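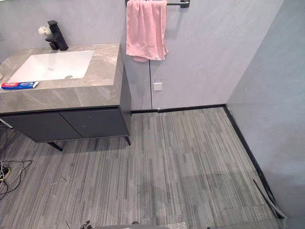 ## Small rooms, hard water

Mavis Kasprzak has cleaned rentals in Sukow for 17 years, and she blames the water for most of her work.

"People scrub too hard," she said. "Stone doesn't want vinegar. Use dish soap, then a dry cloth."

She does the faucet last — always with a second cloth. Her bathrooms take her roughly 100 minutes a day.

Would she buy a softener? "At 1,000 dollars, no. My landlord might."

She starts again in April, when the summer leases turn over.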